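I gave up buying coffee out for the whole of last May, mostly to see if I could, and I've been meaning to write about what happened ever since. I lasted the month. I did not save the fortune everyone promised me, but I did get weirdly into making it at home, and now I have Opinions.

The first problem was the pot. I've got an old Vernetti stovetop one that came from my aunt, and for years I thought it made terrible coffee. My friend Rangi Faulkner came over, watched me pack the grounds down with the back of a spoon like I was filling a pothole, and very kindly told me to stop doing that. Fill it, level it, leave it alone! He also made me turn the burner way down, and the burnt taste went with it.
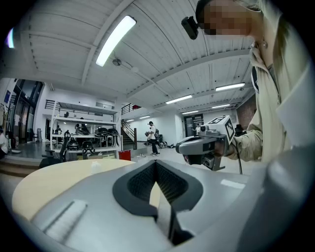

Beans were the next thing. I tried four bags that month, two from the grocery store and two from the little roaster over in Femham, and I liked one of the cheap ones best (sorry, Femham). What helped more than the price was tasting them next to each other, a couple of sips at a time, instead of trying to remember on Thursday-brain what Monday-brain thought. You don't need fancy cups for it either – a small clear plastic one like the one on that wooden table is plenty, and you can see the color, so you know right away if you've made dishwater. I made a lot of dishwater.

Then there's milk. I bought a Rosico frother, used it six times, and it now lives in the drawer with the melon baller. Warm milk in a jar with the lid on tight, shake it like mad, done. Put a towel around it first, the glass gets hot.

I do go out for coffee again now, but only when there's somebody to sit with. I still haven't figured out decaf. If you know a good one, tell me below.

Comments

Hollis: The level-don't-pack thing just fixed ten years of bad mornings for me. Thank you Rangi!

teacup_jen: Try a Swiss water decaf, and grind it a little finer than your regular.

Marnie P: I have that same frother drawer. Mine has a garlic press in it too.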